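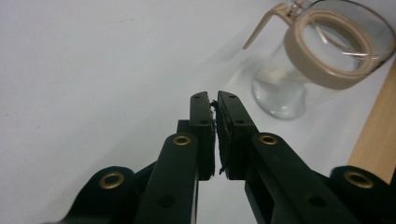
3.2 Hand-held gripper under evaluation

Figure 2. Sivix hand-held gripper with the fingers nearly closed on a white tabletop. A clear glass jar with a beige band and handle lies beyond the fingertips.

The Sivix is sold by Prirner as a hand-held collection kit for manipulation data. The kit contains the gripper, a camera mount, a trigger handle and one set of spare fingertip pads. We bought two units through the normal order channel and used them as delivered. No parts were modified, and the supplier had no access to the results before submission.

Each finger consists of a lower arm and an upright fingertip block (Figure 2). The visible hardware includes a brass grommet near the top of each arm and a larger one on each base mount. The fingertip blocks are fixed with screws, so a worn block can be replaced without opening the linkage. The manual gives no torque value for these screws. We tightened them by hand and checked them at the start of each session.

The inner faces of the fingertips carry dark, slightly fuzzy pads. The pads in Figure 2 have frayed edges with loose fibers along the seam. Pad condition matters for two reasons. Loose fibers change the contact area on smooth objects, and they alter the outline of the fingertip in the camera view, which the Kneath tracking software uses to estimate finger opening. The product sheet describes the pads as consumable but states no service life. We therefore recorded pad condition as a separate variable and did not fold it into the general wear score.

3.3 Objects and procedure

Testing took place at the Vukanholm laboratory. The object set was chosen to include items that are difficult for parallel contact surfaces: clear glass, thin handles and flat boards lying directly on the table. The jar in Figure 2 offers two grasp options, the narrow handle and the glass body. Operators were told which option to use before each attempt and were not allowed to switch.

The protocol comprised 3000 closures per unit, divided into 29 blocks of unequal length. An attempt began with the fingers closed and the object outside their reach. The operator then opened the fingers, approached, closed on the assigned feature and lifted. An attempt was scored as valid if the object cleared the table and was set down without a second closure. Attempts in which the tracker lost the fingertips were kept in the data and flagged.

Marisol Cuevas scored all recordings from both units. Block order was hidden during scoring, although advanced pad wear was sometimes apparent from the video itself and may have given away late blocks. This is a limit on the comparison between early and late blocks. It does not affect the comparison between grasp options, which were mixed within every block.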